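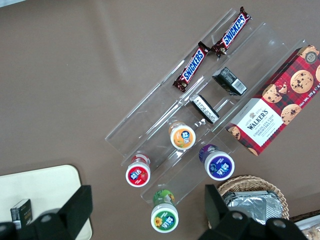
Two Snickers on the top ledge, naturally.

So I've finally given up sugar in my tea, and I have to tell you about it because everyone at home is sick of hearing it. I was a two-spoons girl for years. Three if it was one of those huge mugs! Then in October I worked out that with all the cups I get through, I was putting away 42 spoons a week before I'd eaten a single thing. Forty-two!

I went down to one spoon first, then a half, and then one Tuesday I just left it out. It was horrible. I drank half of it standing at the sink and poured the rest away. The second week was a bit better, and by day 28 I had a sip of my sister's tea by mistake and it tasted like syrup (she was not pleased, it was her good mug).

What helped most was changing the tea. I'd always bought the big box of 144 bags from the grocery store in Ashby, and without sugar it's pretty bitter stuff. There's a little shop over in Lindton that sells loose leaf, and their breakfast blend is so much softer – I leave it three minutes and no longer. I also got a new teapot from Bosside, which drips, but I love it anyway.

Coffee is another matter. I tried it plain on Saturday and no thank you. Cookies are staying too, before anyone asks. Next up is my mom's iced tea recipe, which calls for a whole cup of sugar, so wish me luck with that one.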